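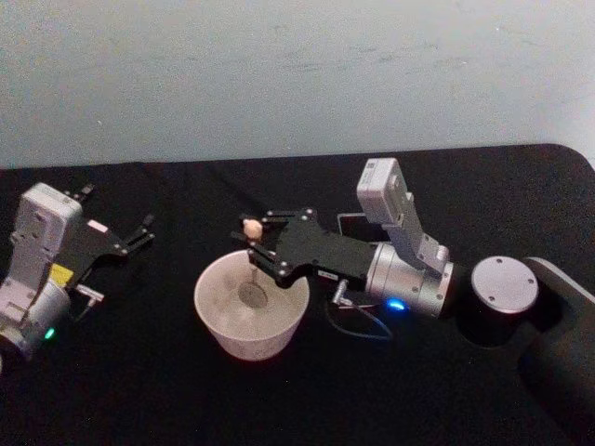

Page 23

Chapter 3
Bowls, and What We Put in Them

A white bowl on a black table is hard to miss, and so is anything that lands beside it. Zarmeena Kazmi, who taught home economics at Hunditside for longer than she cared to admit, made every class start with one bowl and a bare patch of table. Her students found this insulting until the first Monday, when the peas came out.

This chapter is about putting small things into larger things. You have done it since you were a baby, probably badly. A deep bowl with sides that taper toward the bottom forgives a great deal. A saucer forgives nothing, as any owner of a marble will tell you.

We begin with a single round object held over the rim. Section 2 moves on to dried beans, some 300 of them, and a scoop. Please sweep before you start Section 3.

Words to know: rim, taper, clearance, spill

Before you read: Find the deepest bowl in your kitchen. Wash it if you must.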